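Progress report, software work package
Project: Urnitham (cloth handling from human demonstration)
Prepared for: Baird, program office
Date: Sunday, May 10, 2020

## Summary

The recording and alignment software is finished and in daily use. The segmentation tool works on most sessions but still needs a person to check its output. Policy training has started on the Boltov cluster, later than planned. We are not asking for a change in budget. We are asking to move one deliverable, the closed-loop folding test, to August.

## Recording and alignment

At the last report we had a recorder that dropped data whenever the disk was busy. It has been rewritten. Each stream now goes into its own buffer and is written out by a separate process, and the session file is put together only after recording stops. If a stream stalls, the session is marked and the operator is told before starting the next one.

Clock alignment took more time than any other item. The finger cameras and the head camera each keep their own time, and the drift between them was large enough to put a grasp in the wrong place in one of the views. We now estimate an offset at the start and end of every session and correct linearly between the two. The correction holds up on the sessions we checked by hand. It does not handle a camera that restarts in the middle, and those sessions are rejected outright.

We have 329 sessions that pass every automatic check. They cover spreading, straightening, picking up and folding, on beds and on sofas. Sessions recorded before the rewrite are kept in the archive but are not used for training.
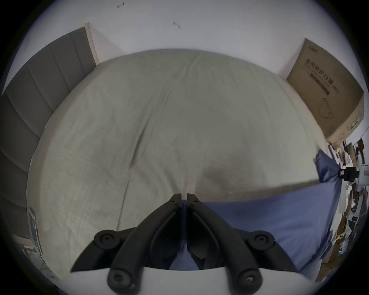

Pose tracking for the grippers runs offline. It works from the wide-angle view and the inertial data together, and its weak point is a view with very little texture in it. Plain walls and plain bedding give the tracker few points to hold on to, and the estimate can slide by a small amount without any obvious jump. We added a check that compares the path forward and backward in time and flags the session when the two disagree. Before the check, these errors only came to light in training, where they looked like noise.

Lens calibration is now done per unit. The earlier practice of using one calibration for all units was a mistake on our part, and the first batch of poses had to be computed again.

## Segmentation tool

The tool cuts each session into short actions: approach, grasp, move, release. The first version used only how far the jaws were open. That was enough for thick cloth, but thin cloth let the jaws close nearly as far as they do with nothing between them, and the tool missed real grasps and reported false ones.

The current version adds a small image classifier on the finger view that decides whether cloth is held. It was trained on labels made by our own team. On the held-out set it agrees with the labelers in most cases. Disagreements come mostly from the moment just before release, where the labelers also disagree with each other. We have written a short rule for that case and are relabeling the affected sessions.

The reviewing screen was built on top of Viritz, which we already use for plotting. It shows all streams on one timeline and lets the reviewer drag a cut point. Two requests from the reviewers are still open:

- keyboard shortcuts for stepping between cuts
- a way to mark a session "unsure" without rejecting it

Both are small and will be done in the next period.

## Two-handed actions 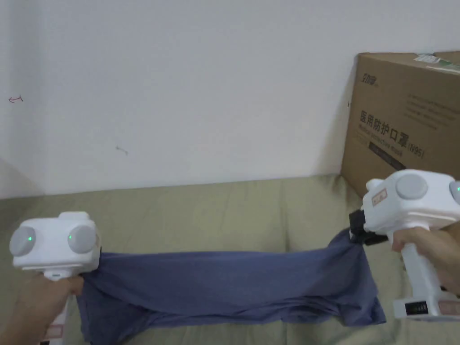

The planner treated the two hands as independent until this period. Each hand had its own target sequence, and the sequences were lined up by time alone. This breaks down as soon as both hands hold the same cloth, because a change in one target changes the load on the other. The new action format has a shared segment type for these stretches. When a crumpled piece is held out between the left and right grippers above a seat cushion, the distance between the jaws matters more than where either one sits in the room, so the shared segment stores the relative pose first and the absolute pose of one gripper second. The other pose is worked out from these.

Converting old sessions to the new format is automatic apart from the start and end of each shared segment, which come from the segmentation tool and carry its errors. We chose to convert everything now and convert it again after the relabeling.

The learned policy predicts 16 steps at a time and replans after five. We tried longer runs between replans and saw smoother motion in simulation but slower response when the cloth slipped. This setting may change once we are testing on hardware.

## Training status

Access to the Boltov cluster came late, and our data loader then turned out to be too slow for it. Video was being decoded frame by frame on request. We now decode ahead of time into chunks of 100 frames, and the loader no longer holds up training.

Single-hand policies train without trouble. The two-handed policy has trained to completion once, on part of the data. Played back against recorded sessions, it follows the approach well and is least accurate while lifting. We do not yet know how much of this is the policy and how much is the quality of the cuts — the relabeled data should help separate the two.

No closed-loop result on hardware is claimed in this report.

## Problems and changes

The closed-loop folding test depends on the relabeled data and on a controller interface that is only partly written. The interface can send targets and read back joint state. It cannot yet stop cleanly in the middle of a shared segment, and we will not run two arms on one cloth until it can. This is the reason for the request to move the test.

## Next period

- Finish relabeling and run the format conversion again
- Train the two-handed policy on the full set
- Complete the stop behavior in the controller interface and test it without cloth
- Close the two open reviewer requests
- Send Baird the written data format, including the shared segment type

The decision we need from the program office is on the August date. The remaining deliverables stay as scheduled.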